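3.2 席位分配与多数地位的丧失

前一节给出了选区划分的历史沿革。本节讨论在选区边界大体稳定的条件下,议会多数如何因选票结构的变化而丧失。分析对象为 Osel 地区议会。该议会设 80 席,采用多席位选区下的单一可转移投票制,由 Nishad、Mustska 等选区产生。两大传统阵营分别主张维持现行宪制安排(以下称“维持派”)与改变宪制归属(以下称“变更派”),其余政党合称“不表态派”。

席位多数与选票多数需要分开处理。维持派在上届选举中的首选票份额已低于半数,但仍保有议会多数,其差额来自两个途径:一是小选区的末位席位对集中度较高的阵营有利;二是变更派内部的转票率偏低,部分选票在后期计票轮次中失效。本届选举中,第一个途径基本保持不变,第二个途径明显减弱。变更派两党在 Mustska 选区首次协调提名人数,候选人之间的转票损失随之下降,该阵营在此选区净增席位。

Athanasiadis(Stavros Athanasiadis)曾提出,单一可转移投票制下的阵营多数具有滞后性,即选票份额越过临界点之后,席位多数仍可维持一至两届。本文的计票数据与这一判断大体相符,但滞后的长度在各选区之间差异较大。Celtau 选区的维持派席位在首选票份额跌破半数的当届即告减少;Nishad 选区则在两届之后才出现变化。仅以选区规模解释上述差异并不充分,还需考虑提名策略。

3.3 转票记录的编码

我们取得了 206 份投票站级别的计票表。每份计票表记录各轮次的淘汰对象、盈余票数以及失效票数。编码时遵循以下规则。凡阵营归属在两届之间发生变动的候选人,按其提名登记时所属政党归类。独立候选人若在竞选文告中明确表述宪制立场,归入相应阵营;未作表述者一律归入不表态派。盈余票转移按加权值计入,不作四舍五入,以免在票数较少的末轮产生累积误差。

其中 21 份计票表的失效票栏与总票数不能平衡。核对后发现,差额多由登记员将“无后续选择”与“废票”合并填写所致。对此类记录,我们依据前后两轮的票数反推失效票数,并在稳健性检验中将其整体剔除。剔除前后,阵营内转票率的估计方向一致,维持派的系数略有缩小,显著性水平未变。

需要说明的是,投票站级别的数据不能直接推断个体选民行为。阵营内转票率下降,既可能反映选民偏好的真实移动,也可能反映候选人名单的构成变化。后者在不表态派扩张较快的城区尤为突出:当不表态派候选人增至两名以上时,维持派温和选民的次选对象随之增加,而其首选未必改变。因此,下文所称“流失”仅指票数在计票轮次之间的去向,不含对动机的判断。

3.4 结果

按选区汇总,维持派首选票份额在 8 个选区下降,降幅最大者为 Celtau。变更派的份额增幅小于维持派的降幅,差额主要流向不表态派。换言之,维持派失去席位多数之后,变更派并未取得多数,议会由此进入无阵营过半的状态。这一结果与以人口构成推算的预期不同。单纯的人口模型假定两大阵营此消彼长,未为第三类选择预留空间,因而系统性高估变更派的席位。

转票方向也存在不对称。维持派候选人被淘汰后,其选票流向不表态派的比例高于变更派的同类比例。在 Nishad 选区,末位席位的归属即由此决定:维持派第二候选人在倒数第二轮仍居前列,但未能从不表态派的淘汰票中取得足够回流,最终落选。若将该选区的回流比例设为两大阵营相等,末位席位将改归维持派,但全议会的多数归属不受影响。

选区边界的作用在本届选举中有限。我们以前一版边界重新汇总投票站数据,所得席位分布与实际结果仅在 Mustska 选区有别。早期边界设计所形成的优势,在份额接近均势时已难以转化为额外席位。此项模拟未考虑政党对边界作出的提名调整,应视为近似估计。

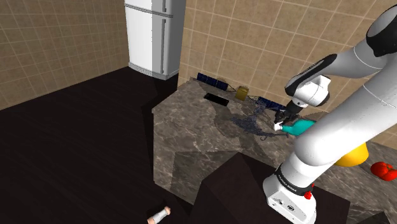

图 4 Franka Emika 机械臂与厨房台面(计算机渲染图)

3.5 讨论

多数地位的丧失在制度层面的直接后果较为有限。Osel 议会的行政机构按比例组成,重大议案须获得两大阵营的交叉同意,席位过半本身并不赋予单方面决定权。其影响主要体现在程序权限上:提名议长、排定议程以及启动阵营否决程序所需的联署人数,均与阵营席位数挂钩。维持派在本届仍可独立启动否决程序,但余量已经缩小。

现行交叉同意规则只承认两大阵营的表决权重,不表态派的选票在此类表决中仅计入总数。该派席位继续增加时,规则与议会实际构成之间的偏离将随之扩大。后续研究可将议案级别的表决记录与本文的转票数据相匹配,以检验不表态派议员的表决倾向是否与其所获转票的来源有关。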